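14 August 2023

Up at six, printmaking room booked till noon, no time for breakfast. Writing this in bits so excuse the state of it.

Vollik show comes down tomorrow. Went in first thing to see it once more on my own before the packers got at it. Glad I did. The early drawings look better than I gave them credit for in the spring, esp. the harbour set in brown ink, where you can see him changing his mind about the masts. Three goes at one rope. The big oils still leave me cold. All that orange. The wall text says "restless period" which I think means he was short of money and painting fast. Bought the catalogue after all, 22 quid, reduced. Only 200 left apparently, then no reprint.

Must copy out the bit on p. 15 about grounds before I lend it to anybody. He sized his canvases with skin glue, then a chalk ground with a touch of raw umber in it, so nothing was ever painted on white. Explains the murk in the shadows. I'd been trying to get there with glazes like an idiot.

Then the studio. Pulled eleven off the lino, six usable. Ink too stiff, should of warmed the slab. The second block is out of register by a hair at the top left and once you've seen it you can't stop seeing it. Might cut a new key block. Might leave it. Will look again tomorrow with fresh eyes. Blotters need replacing, somebody has been using them for lunch.

Tellunier rang at half ten. The good news, they want two of the etchings for the December hang. The bad news, framing is on me, and they want them all in the same narrow limed oak or whatever it is this year. Rang the framer, he'll do a price, no promises on the oak. Said yes to Tellunier anyway. Of course I did. Forms need sending back by the end of the week with sizes in centimetres, height first. I always put width first. HEIGHT FIRST.

Derkine prize: entries up on the website now. 1,419 of them for one wall in a room I have stood in and it isn't a big room. Felt a bit sick, then felt all right. Entered is entered. The one I sent is the grey portrait, the one with the hand unfinished, and I still think the hand is right as it is. If they don't like the hand they won't like anything else I do.

Ate a roll standing up. Coffee. Back at it till two.

Afternoon on the Rodrigues essay, which is late. Four paragraphs done, one of them good. Stuck on the teaching years. Everybody writes as though he stopped painting when he took the college job and just marked sketchbooks, but the gouaches are dated right through it, small, done on the backs of timetables. I want to say that the smallness suited him. Need to find where I read that he cut his own brushes down. It was in a letter, I'm sure it was a letter, green folder? Looked in the green folder. Not there. Looked in the other green folder. Gas bill.

Also the question of whether he really did meet Vollik, or only wrote that he had. The two of them were in the same town for one winter. Same café mentioned in both sets of letters, neither names the other. You'd think it would come up. Leaving it as a footnote.
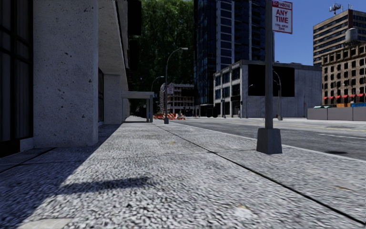
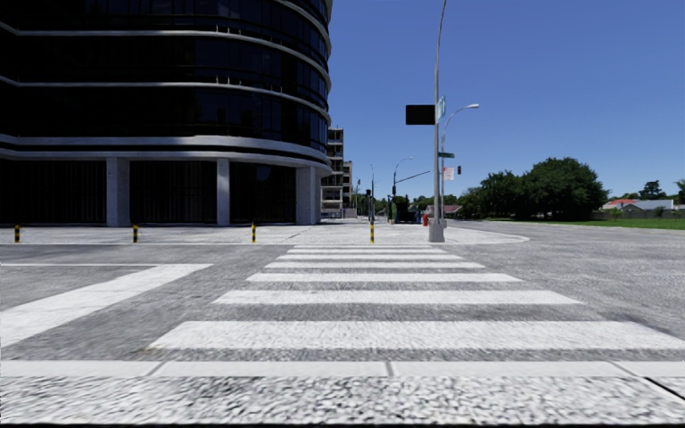
Pavement and crossing, both rendered.

Anyway, footnote. If the editor wants it in the main text she can have it, but I'm not building a friendship out of a café. Seen too many of those. Someone says "may have met" and ten years on it's a joint exhibition.

Jobs: size forms (height first), blotters, order more 300gsm before it goes up again, ring framer, find the letter, take the Vollik catalogue off the kitchen table before it gets jam on it. Small crack in the corner of the litle press bed too, want to look at that in daylight.

Bed by eleven if I stop now. Haven't washed the rollers. Damn. Going down to do the rollers.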